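Home | Manuals | Bedroom | Irons | Contact

Section 3: Pressing on the Garkach travel mat

I wrote these steps for anyone who hates dragging out an ironing board as much as I do!

1. Unfold the mat and let it lie for 5 minutes so the creases relax.

2. Pick a firm, flat spot and smooth the covers first. 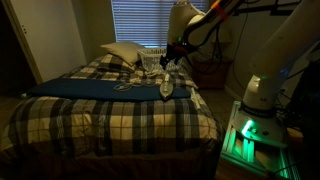
3. Fill the tank to the line — no higher, or it spits. I use plain tap water and empty the tank when I'm done. Lay the mat straight across the middle of the mattress, like the blue one on my plaid comforter, and you'll have room for a whole shirt sleeve.

Caution: never leave a hot iron face down, even for a second.

4. Start with collars and cuffs, on low. 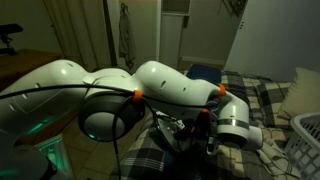
5. Linen wants more heat than cotton blends, so save it for last (my Erno napkins always go at the very end). Go easy on steam over bedding. A checkered cover like this one is handy, as you can line up a hem with the checks.

Note: wash the mat cold, 90 minutes at most on the line, and don't tumble dry.

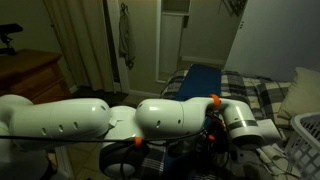

Fig. 3. Blue mat on the bed.

6. Unplug, let the iron cool upright, then roll the mat — don't fold it.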